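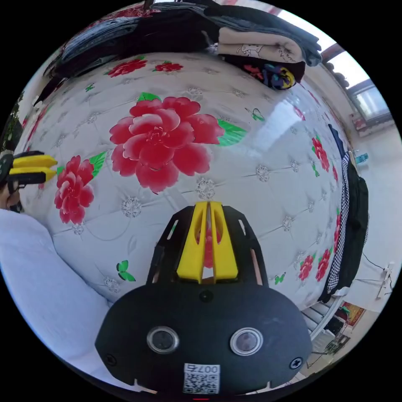
Red peonies on white, with the diamond stitching

List: Trullow Home Care
Subject: Re: Folding on the bed without marking a quilted cover
Sent: Monday, 9:40 in the evening

Dear all,

Thank you for the kind answers to my first letter on this list. I could not reply earlier, as I was in Prarkemholm for two weeks and do not read mail there. I will answer the question that came from the Doten side, and then write down how I do my folding now. Please excuse my English where it is stiff.

The message I am answering was this:

> I also have a glossy cover with tufting and I am afraid to do
> anything on it except sleep. My mother folded all her laundry on
> the bed and I would like to do the same, as our table is small.
> But last month I pulled a pair of jeans across mine and the zipper
> lifted a thread beside one of the buttons. Do you put a sheet over
> it first? And does the shine come back after washing? The shop in
> McAlister told me never to wash it, only to wipe, but I do not know
> if I should believe them.

First, the sheet. I tried it for some time and I stopped. A cotton sheet slides on the glossy side, so the whole pile travels with it, and one evening mine went to the floor with 14 folded shirts on top. I was quite angry about it. Now I fold directly on the peonies, but only soft things: T-shirts, sweaters, pillowcases, pajamas. Everything with a zipper, a hook or a metal button goes to the table, even if the table is small. I think this would save your thread too.

About the shine I can say less. I only wipe mine with a damp cloth that I have squeezed very well, and I go along the stitching lines, never across. Dust likes to stay where the diagonal lines meet, around the small shiny buttons. For those places I use a soft baby toothbrush. I have not washed the whole thing in a machine and I do not intend to try, so in this matter I agree with the shop in McAlister. If somebody on the list has washed one, please write how it came out.

Now the folding. The pattern helps me more than I expected when I bought it. The diamonds are regular enough that I can lay a hem along one row of corners and see at once if the shirt is straight. Dark clothes are the easiest, as the edge is very clear on the white ground.

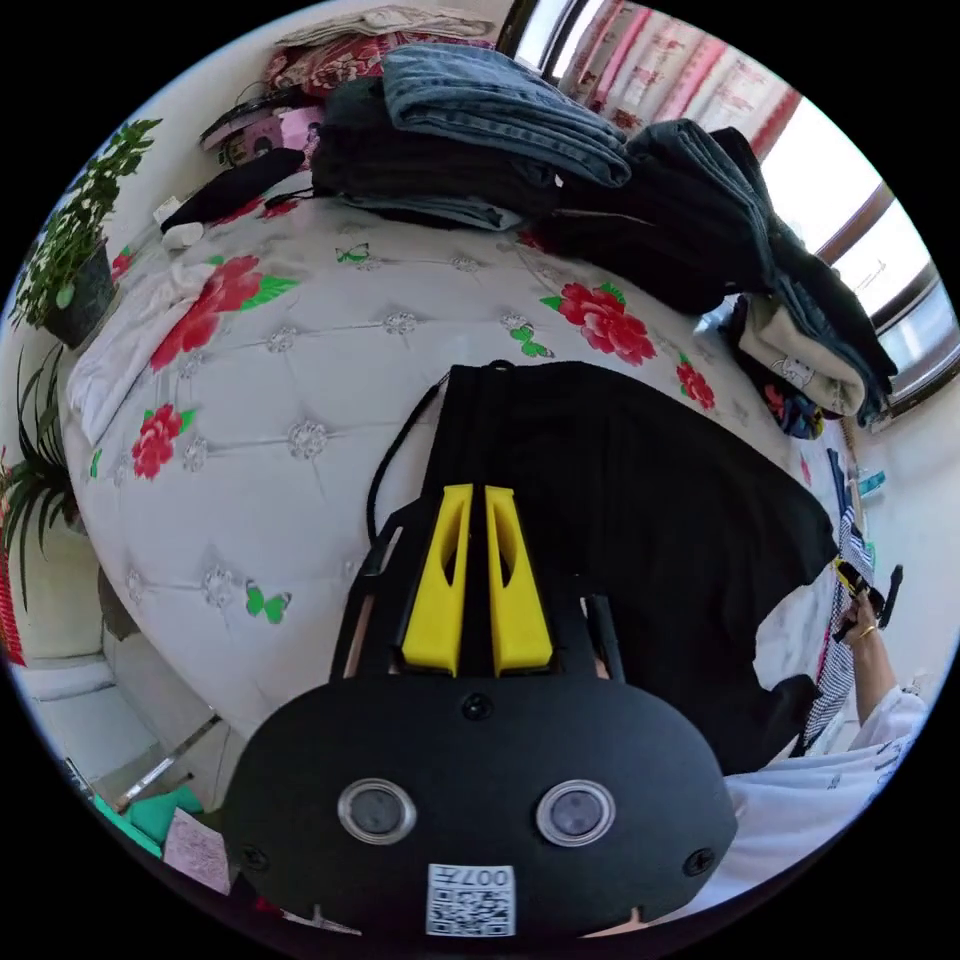 With white shirts I must look twice, and in the evening with the lamp it is harder still, so I try to do the white pile in the morning when the window gives good light.

My order of work is as follows. It is written for T-shirts, but sweaters are nearly the same.

1. Spread the shirt flat, front side down, with the collar away from you. Smooth it from the middle to the sides with an open hand. If you press with the fingertips, the cloth falls into the valleys of the tufting and you get small waves.

2. Fold one side to the middle of the back, then turn the sleeve so that it lies straight. Do the other side in the same way. For a child's shirt I do not trouble myself with the sleeves.

3. Bring the bottom up to the collar, and then fold once more. For a thick shirt I stop after the first time - otherwise it stands up like bread in the oven.

4. Put the finished pieces along the far edge of the bed, at the wall side, with the printed cotton things at the bottom and the lighter ones on top. I make no pile higher than eight pieces. Above that it begins to lean, and the soft surface does not help.

5. Things which are not ready, or which wait for a hanger, I let hang over the side of the bed. My checkered cloth lives there in any case, and black clothes do not collect lint so quickly when they are hanging. 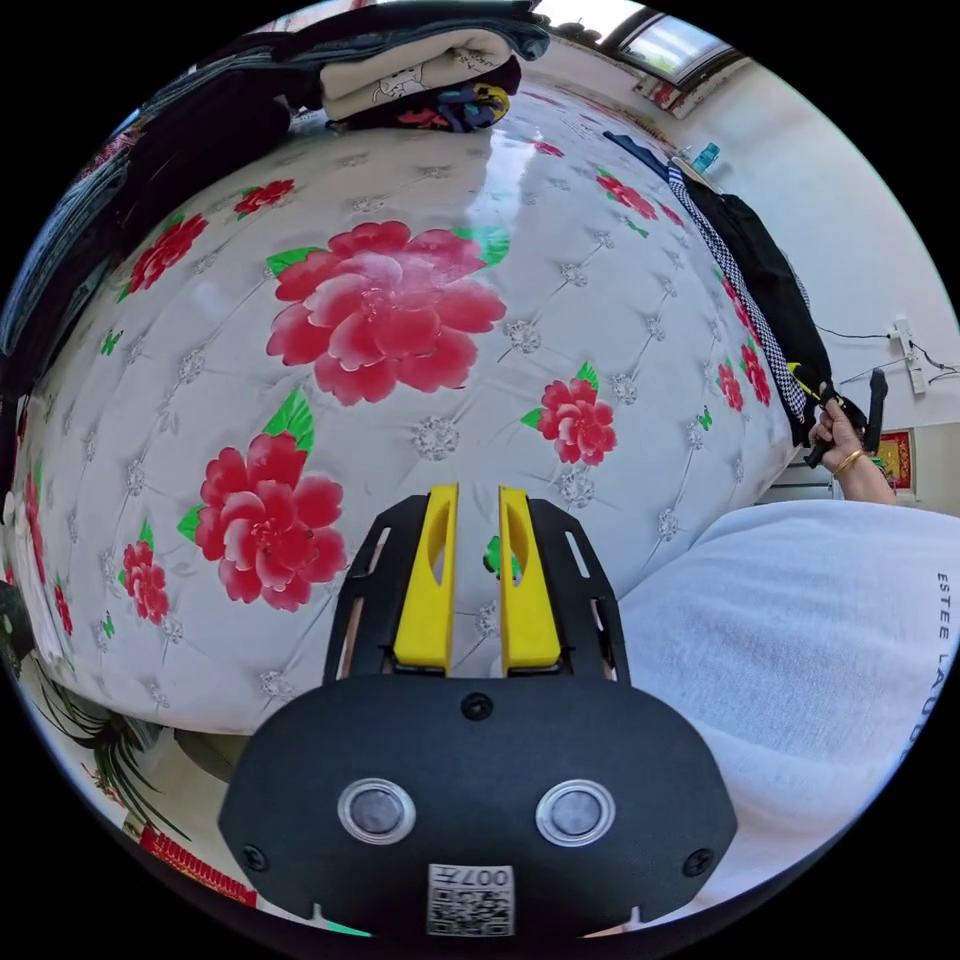

6. Before you carry the piles to the closet, pass your flat hand over the cover and feel each button that was under the work. If one is loose, mark the place with a pin in the seam beside it and sew it the same day. I use 13 turns of doubled white thread, which is perhaps too many, but none of those has come off again.

One more small matter. In message 226 of the archive there is advice to spray the cover with fabric starch so that it keeps its shape. I did this on one corner at the foot side and I regret it. The gloss became cloudy there and it is still cloudy after much wiping. Please test on the underside if you wish to try.

I have also a question of my own. The green in the leaves seems to me paler on the window side than on the other. I could turn the cover the other way around in October, but then the largest flower would be at the feet, and I like it where it is. Does a thin curtain help enough, or must it be a lined one? The lined ones in Trullow are expensive and all of them are brown.

With friendly greetings to everybody, also to the readers in Doten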